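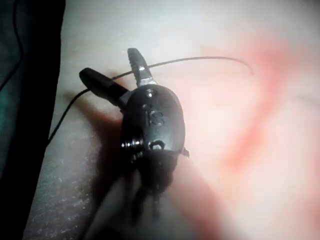 Attachment 1. Tool end, close up, blade pointing up.

Ticket 2039
Opened: 22 Jun 2021
Project: Endale (student suturing project)
Software: Flurnon control package
Status: Open

Problem
The jaw angle reading on the left tool jumps while we are passing thread. The software stops the motion and shows "jaw position out of range." It has stopped us eight times since we reinstalled Flurnon. The right tool runs without errors. We need this working before the class demo.

Log

1. Restarted the controller and homed both arms. Error came back on the second stitch.

2. Swapped the left and right tools. The error stayed with the left arm, so we put the tools back where they were.

3. Checked the motor cable at the Prutisard interface box. Both connectors were seated and the latches were closed. Replaced the cable with the spare anyway. No change.

4. Changed the log rate from 1000 to 3000 samples per run to see more of the jump. The reading goes from normal to full open in one sample and then comes back.

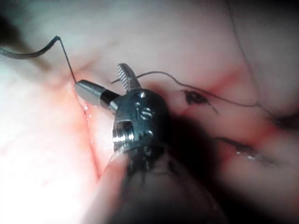
The reading we care about most is the one at wide open. Our old calibration file from December only goes up to a half-open jaw, and everything past that is a guess by the software. In attachment 2 the two jaws are spread close to a right angle, well past what the file covers. The thread also runs right behind the upper jaw there, so we want to rule out snagging as a second cause. We ran the same motion with no thread and got the error again, but less often.

5. Loaded the default calibration from the Brostero folder. The left arm would not home with it. Went back to our own file.

6. Slowed the motion to half speed and kept the jaw nearly closed while pulling thread. One full stitch with no error. 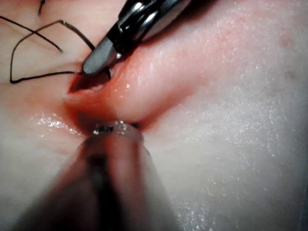
7. Repeated step 6 at normal speed. Error on the third pass.

Still needed
Can someone send the steps for recording a new calibration up to full open on one arm only? The manual covers doing both arms together, and we don't want to touch the right one. The log files from steps 4 and 6 are in the project folder under the ticket number.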